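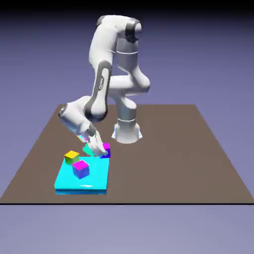 Kategorie: Meeresfische und Küstenfischerei

Stamlow-Sprotte

Als Stamlow-Sprotte wird ein kleiner Schwarmfisch bezeichnet, der im Frühjahr in der Bucht von Stamlow auftreten soll. Ob es sich um einen eigenen Bestand handelt, ist umstritten. Vieles spricht dafür, dass der Name lediglich gewöhnliche Sprotten meint, die dort an Land gebracht werden.

Verbreitung

Fangmeldungen liegen aus dem äußeren Hafen und von der Sandbank Metmont vor. Nach örtlicher Überlieferung ziehen die Schwärme im März bei auflaufendem Wasser ein und bleiben nearly fünf Wochen.

Angebliche Vorhersagbarkeit

Der Angelführer Wuvby behauptet, das Eintreffen lasse sich am Verhalten der Seeschwalben ablesen. Belege nennt er keine. Eine Auswertung des Küstenprojekts Ccori umfasste nur drei Fangjahre und fand in zwei davon keinen Zusammenhang. Auch die oft wiederholte Angabe, Makrelen trieben die Fische in die Bucht, stützt sich überwiegend auf Erzählungen.

Nutzung

Geräuchert wird der Fisch als Spezialität verkauft. Eine geschützte Herkunftsangabe besteht nicht.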